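Pick Up Your Own Birds

Our club meets in the Evangelista hall, and the booking ends at 10. For the last 13 minutes of most sessions, two or three people are on the floor picking up shuttlecocks and everyone else is at the bench changing shoes. I think that should stop. The court should be cleared by the people who played on it, every time, before anyone sits down.

Feather shuttles cost real money. We went through 422 of them between August and the end of last season, and a fair number of those were not worn out. They had been stepped on, kicked under the bench or left for the next group.

Murray Penner, who has played here longer than I have, argues that used birds are only good for drills and we shouldn't fuss. I agree that they are only good for drills. But drills are half of what we do on Fridays, and a shuttle with a crushed skirt is no good even for that – it wobbles and drops short.

The other thing I would change is the storage. We used to keep practice birds in a Vodow duffel bag with the spare net, and the feathers got bent every week. A clear plastic box with a latching lid is better. Anyone can see how full it is without opening it, and nothing heavy ends up on top of the birds. It also sits flat on the floor next to the pile, so you can work with both hands.

Mervin McIntyre would like every bird put back in a tube, cork first. That makes sense for new ones. For practice birds it takes too long, and people give up after two tubes. Mixed directions in a box are fine as long as you don't press down to make room.

I would also like people to look past the pile. The birds near the box get picked up. The ones farther out on the lines are the ones that get left.

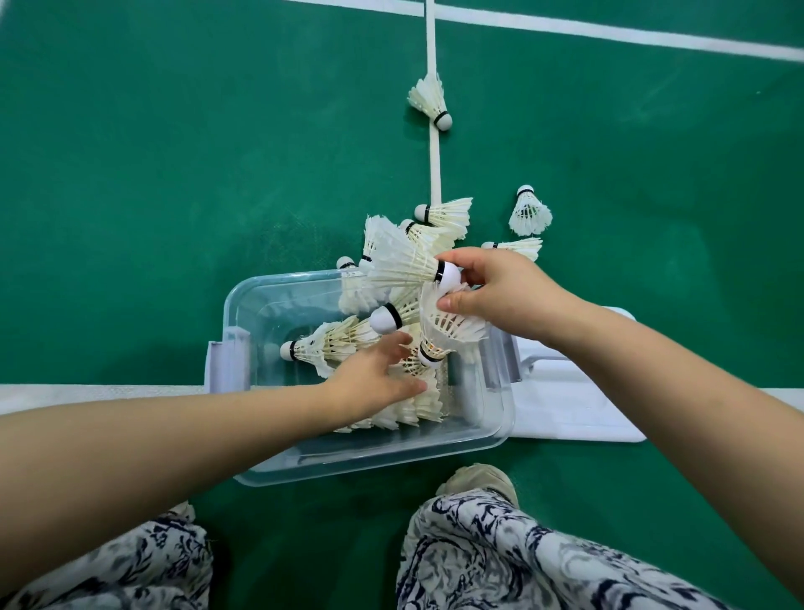
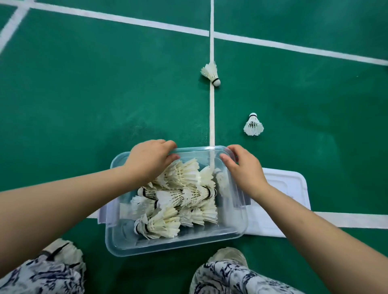
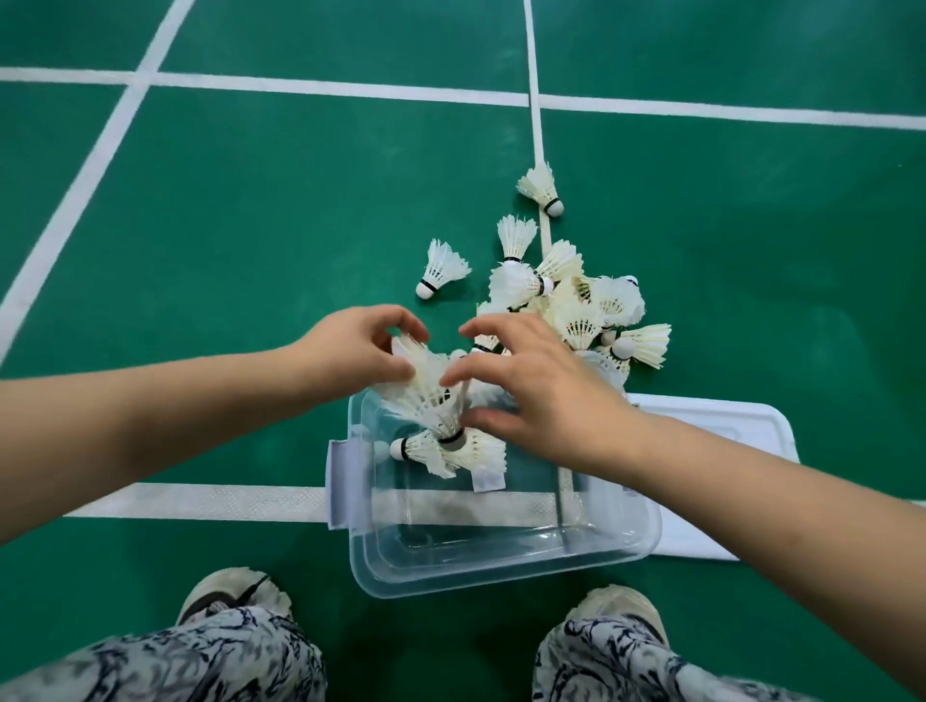 Feather shuttles and the clear box, on the green court.

Should new and used shuttles share a box?
Keep them apart. New ones stay in their tubes until a game needs them, and once a bird has been played it goes in the box with the practice birds.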